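Travel & Packing > Stick packets: decant, bag, or leave loose?

Started by Chiến Mạch, 2024-12-03

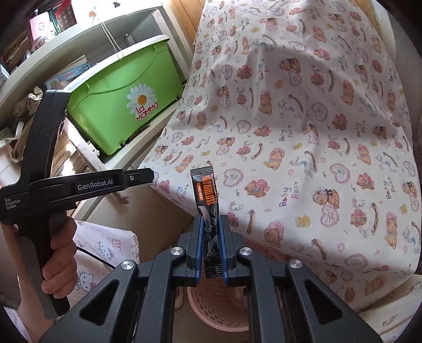 Do single-serve stick packets need their own pouch in a suitcase, or can they go in loose?

Loose works for a short trip as long as they lie flat against something soft and you don't bend the crimped end. For anything longer, put them in a zip bag so one bad seal doesn't ruin your shirts.

That's what I tell people, anyway, and I'd like to hear if it holds up. I lay everything out on the bed before I pack, and the sticks are always the last thing without a home. There's a whole category of "stick organizers" for sale now and I don't buy it, in either sense.

----

flatlay_fran wrote:

Mostly agree, but "short trip" is doing a lot of work there. I had one split on an overnight. Powdered drink mix in the lining of a suitcase is there for good. I still find orange dust in the corner when I open the thing.

----

Hậu Giáp wrote:

How do you know the seal was the problem? In my experience the crimp is the strongest part. What goes is the long side, when a shoe heel sits on it. A zip bag won't stop a shoe.

----

flatlay_fran wrote:

I don't know for sure. It was open at the top when I found it, so that's my guess. And the zip bag isn't there to stop the shoe. It's there to catch the powder.

----

Hậu Giáp wrote:

Fine, but then say that. People in this section talk about bags like they're armor.

----

grommet70 wrote:

I use the Pomport sleeve. It has slots, the sticks stand up straight, and you can see what's left. Holds 16. Worth every penny if you travel for work.

----

Chiến Mạch wrote:

What did you pay? And what happens when you only need six of them? I looked at one of those and it takes up the same space half empty as it does full. An envelope shrinks as you use it up.

----

grommet70 wrote:

30 bucks. And no, it doesn't shrink, but I'm not that short on room. Some of us check a bag.

----

Chiến Mạch wrote:

30 dollars to hold drink mix upright. OK.

----

tilly_b wrote:

Has anyone tried a toothbrush tube? The kind with the snap lid. I can get a handful in there if I alternate the ends, and nothing crushes it. My sister says they rattle, which they do, a little.

----

Hậu Giáp wrote:

Depends on the stick. The slim ones fit. The wider ones have to be curled around the inside, and a packet that stays curled for a week gets a crease down the front, and then it tears wherever it feels like it when you open it.

----

tilly_b wrote:

Mine are slim, so I guess I never ran into that.

----

oldcarryon wrote:

Decant the lot into one small jar and bring a spoon. I've done it for years.

----

flatlay_fran wrote:

And when it gets humid you have a jar with a rock in it. I tried this in January, in a dry house, and it still clumped. Also you lose the directions, and good luck explaining a jar of powder at the security line.

----

oldcarryon wrote:

Never been asked about it once. Screw the lid down.

----

Chiến Mạch wrote:

I'd want more than one person's luck before I did that. Same goes for my own advice, to be fair. I've taken maybe a dozen trips with loose sticks and had no leaks, and that doesn't prove much.

One thing I will stand by: pack them last, on top of the folded clothes, and keep them away from the zipper. The serrated edge snags on knits. I pulled a thread on a good sweater that way.

----

grommet70 wrote:

A sleeve would have prevented that.

----

Hậu Giáp wrote:

So would a sock. I put mine in a clean sock, fold the top over, and tuck it inside a shoe. Costs nothing and the heel can't get at it.

----

tilly_b wrote:

Inside a shoe, though? Something you're going to drink?

----

Hậu Giáp wrote:

They're sealed. And it's a clean sock.

----

flatlay_fran wrote:

I'm sticking with the zip bag.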